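Subject: Re: [covent-kitchen] Decanting - pouches v. jars, again

I said I would read the whole thread before replying, and I have, including the digression about moths. On the main question I am still where I was in June, only grumpier.

The earlier message said:

> Can someone explain why we are decanting anything at all? The
> pouches have a spout. The spout has a cap. Somebody at a factory
> was paid to work this out. We then pour the contents into a jar,
> lose the cooking instructions, and three weeks later stand in
> front of the shelf asking each other whether it's the plain one
> or the one with salt in.
>
> Also the jars from Faulkner are 300 ml and the big pouches are
> not, so there is always a bit left over, and the bit left over
> lives in the pouch, on the shelf, next to the jar. So now we have
> two of everything. I would like us to stop.

Taking these in order, and with as much patience as I can find at this end of the afternoon.

The spout is fine on the day you open it. By the second week it has a crust round the neck and you are squeezing the thing like a set of bagpipes. A stand-up pouch also only stands up while it's full. Get it down to a third and it folds over at the waist and takes its neighbours with it. Anyone who was at Cidarska when the top shelf went will remember sweeping until the bus.

On losing the instructions: yes, fair. I have been cutting the panel off the back and tucking it under the jar. This works until someone wipes the shelf, and I have asked people not to wipe the shelf, and I realise how that sounds.

On the 300 ml jars I agree completely and I wish I didn't. We bought 40 of them because they were square enough to sit flush and the lids stack. It did not occur to any of us to check what went in them. The larger Atent ones would take a whole pouch with room for a scoop, but they are taller, and the middle shelf would have to go up a notch, and then the top shelf is only any use to people who own a ladder.

What I'd suggest, and please shout if you hate it:

Anything we get through in a fortnight stays in its pouch, cap on, in the tray, leaning on its friends. Anything slower goes in a jar, with the name and the date written on tape on the side. On the side, please. Names on lids are how we ended up with paprika in the drinking chocolate.

If there's a bit left over after filling a jar, use it that day or take it home. No more orphans.

One table, one job. Decanting gets done on the pale table and not on the worktop by the sink, where it turns to paste. Wipe down afterwards, including the grain, which holds on to every speck going. And leave the tape on the corners alone. I've stuck it back 2 times now and my goodwill is finite.

Somebody also asked what all this has cost. The jars, the tape, the trays and the scoop that doesn't fit in the jars are all in the kitchen line on the sheet, which currently stands at 2,706 and covers the new kettle as well, so please don't quote that figure back at me as the price of jars. I know how this list works.

I'll be sorting the remaining shelf next, from the left, and if your tea is in something unlabelled by then it will be moved to the box by the door, where it can think about what it's done.

As for glass against plastic, I'm not reopening that. Glass shows you when you're running out. The pouch tells you by collapsing.

Two pictures below the signature.

Regards from the shelf end

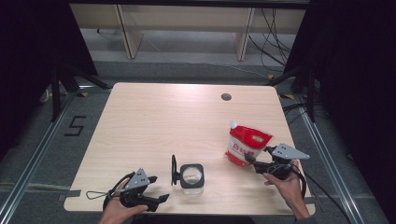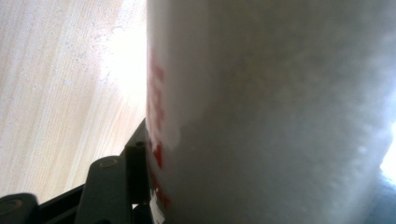 First picture: jar and red pouch on the pale table. Second: white cylinder with red print, very close to.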